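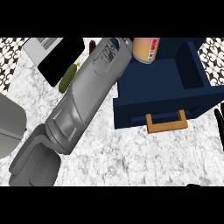 Figure 1. Simulated counter task from the open day: gray robot arm, navy drawer unit with a tan-orange handle, and grocery items on marble.

Last updated: 7/3/22
Print this page | E-mail this page
By the Muneler project group, Zelldale

4.2 The open day as a test of the interface

We opened the Zelldale lab to the public for one afternoon in May, and 276 visitors came through. It was the liveliest session we have ever run! The kitchen counter from the Gromier task set was on the large screen, and people crowded in to suggest what the arms should try next (the drawer handle was by far the favorite).

Each group of 12 got a short introduction and then watched an operator work through the Avram control software.

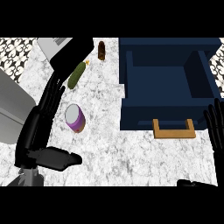

Visitors' questions were wonderfully direct. Children wanted to know how the hands tell a bottle from a can, and several adults asked why a drawer should be any harder than a cucumber. We wrote down 627 comments and questions in all, and 500 of them concerned grasping, so we have coded that set in full. The rest, mostly on speed and cost, are kept for Section 5.

Groups that saw the counter from overhead asked more about finger placement than groups given the side view. We had not expected this, and we were delighted to follow it up.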